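The Gripper on the Hall Table

Mackenzie Bélanger builds her robot projects at a table in the entryway of her apartment, because the other rooms are taken. Visitors step past the shoes and parcels to reach the kitchen. When I came by in March, the table had a plaid cloth on it and an open box of small things, and she was working a hand-held gripper over it with one hand while she talked.

Her project is a sorting arm. She wants it to take mixed small objects out of a shallow box and put each kind in its own cup. The arm itself is two doors down, in the shared workshop on Varidia Street, where she and three other members have been building it for 17 months. At home she works on the part she finds hardest, how two fingers should approach things that are round, shiny or tangled together.
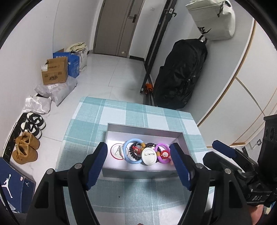
Rubber-padded fingers over the box of badges, beads and bangles, on the hall table.

The hand-held tool lets her try a grasp without the arm. She picks a target, comes at it from one side, closes the fingers and lifts. Each try is recorded, and the recordings go to Leokadia Piątek, who writes the software. A session at the table is 170 tries. Bélanger does the first half before supper and the rest after.

"You learn what your own hand does," she said. "I tip my wrist a little when I go for a ring. I never knew that. The arm didn't tip at all, so it kept pushing rings into the wall of the box."

Rings and bangles are now the easy items. The fingers can go on either side of the band, or one can go through the middle. Strings of beads are harder. They sag when lifted and take other things up with them, and the software has no good way yet to decide where a string starts. Flat badges are the worst. If a badge lies tight against the floor of the box, the pads slide over its rim. Piątek's current answer is to have the arm push the badge to a wall and stand it up on edge. It works on the bench about half the time.

The group calls the arm Drusten. Darcy Melnyk, a retired machinist, made its base from a steel plate that had been a drill press table. The first version had printed joints, and the elbow cracked under its own weight. The second has aluminum joints and belts, and it holds position well enough to leave overnight. Melnyk keeps a notebook of every part that has failed. He is up to 41.

The box matters more than I expected. Bélanger started with a deep bin and gave it up after a week, as the fingers kept hitting the sides. A shallow tray leaves room to come in low.
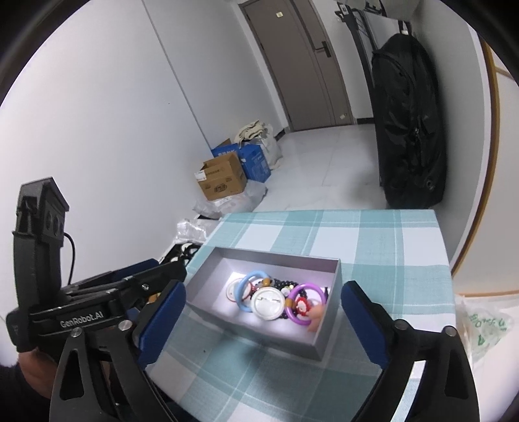

She changes the arrangement between tries. Sometimes she lays the pieces out in a row, and sometimes she stirs them into a heap with her fingers. Piątek asked for more heaps. The software did well on neat rows early on and then failed badly in the workshop, where things get dumped in from a bag.

Raymonde Fortin looks after the wiring and the money, and the two are connected. The arm has cost the four of them around $2,000 so far, most of it in motors. Fortin put in an emergency stop before she would let anyone run it with the cover off. She also moved the power supply to a shelf after Melnyk spilled tea near it.

The next job is the wrist. Melnyk is cutting a new bracket so that the arm can tip the way Bélanger's hand does, and Piątek has to rewrite the part of the program that plans the approach. They plan to run it first on rings alone, then add the badges back in. The beads will wait until summer.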